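Insulated bottles and picnic cups: your questions

Last updated September 25, 2022

Hello! I'm Darragh Buckley and I look after the care pages for Grirkitz, our little shop in Stonesdale. I get asked the same things over and over about flasks and plastic tumblers, so I've put my answers in one place. If yours isn't covered, ring the shop or pop in.
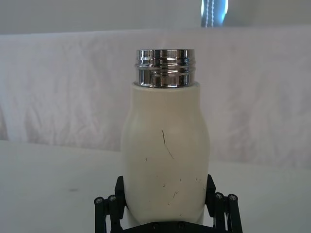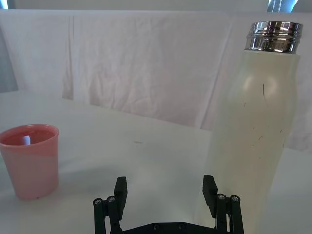
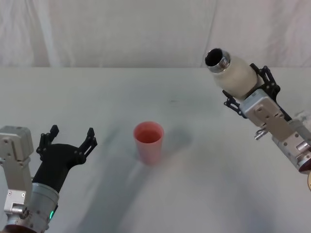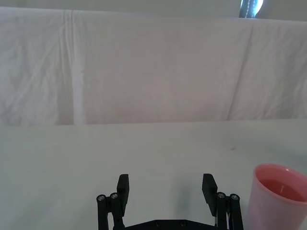

How do I clean the neck of my bottle?
The neck is the bit I fuss over most, and it's the bit most people skip. They'll swish some washing-up liquid round the inside, rinse, job done, and then wonder why there's a funny taste a month later. Tea and squash like to settle in the grooves of a screw thread, and a sponge slides straight over the top of them. With a steel collar like the one on the cream bottle, where the threads stand up in proper ridges and there's a thin seam where the metal meets the coating, I use an old soft toothbrush and go round and round, then along the seam. Rinse it well and leave it upright with the lid off overnight. Please don't use wire wool! It takes the shine off the steel and you can't put it back.

My bottle has got scratched. Is it ruined?
No, not at all. Matt coatings do mark, and pale ones show it more than dark ones (I'd still choose the cream every time). That long dark scratch down the body and the little flecks beside it are the sort of thing people bring in looking very sorry for themselves. Try a damp cloth with a bit of bicarbonate of soda on it first, rubbed gently, because plenty of dark marks are only something that's come off a zip or a set of keys. If it's a real scratch it'll stay. It won't change how the bottle keeps your drink. A dent is a different matter, and if the bottle feels hot on the outside after you've filled it, the vacuum has probably gone and there's no mending that.

Can it go in the dishwasher?
Check what the maker says. If you've lost the leaflet, wash it by hand and save yourself the worry. I put a Brunetti through mine once and the coating came up in bubbles along the bottom. My own fault entirely.

How long will tea stay hot?
It depends so much on the bottle and on how often you open it that I won't give you a figure. What I can tell you is to warm it first. Fill it with boiling water, leave it for 5 minutes, tip that out and pour the tea in straight away. It makes a big difference, and for cold drinks you do the same with iced water.

Do you sell the plastic tumblers singly?
Yes, singly or in a set of 5. The sets come in mixed colours and I'm afraid I can't swap them about, though people do ask, usually for all pink.

Why has my plastic cup gone cloudy?
Hard water, mostly, and we've got plenty of that here. Soak it in one part white vinegar to two parts warm water for 30 minutes, then wash as normal. If it's still cloudy after that it's likely to be lots of tiny scratches from a scourer, and those are there for good. See-through plastic also takes up colour from blackcurrant and tomato juice, so don't leave either sitting in it overnight.

Can I put hot drinks in a tumbler?
I wouldn't, unless it's marked as suitable. Thin plastic goes soft and it's no fun to hold either. Pour your tea into a mug and keep the tumbler for squash.

The lid is stuck! What do I do?
Don't reach for the pliers. Run the cap under the hot tap for a minute, dry it, and grip it with a rubber glove. If there's something fizzy inside, turn it slowly and point it away from your face. When it's off, take the seal out and clean underneath, as it's nearly always dried-on sugar that's done it.

Can I get a new seal?
Usually. I keep them for Brunetti and Carroll bottles, and since May they've been £2 each. Bring the cap with you if you can, as the sizes look awfully alike. For anything else I can try to order one, but I do need the name from the base of the bottle.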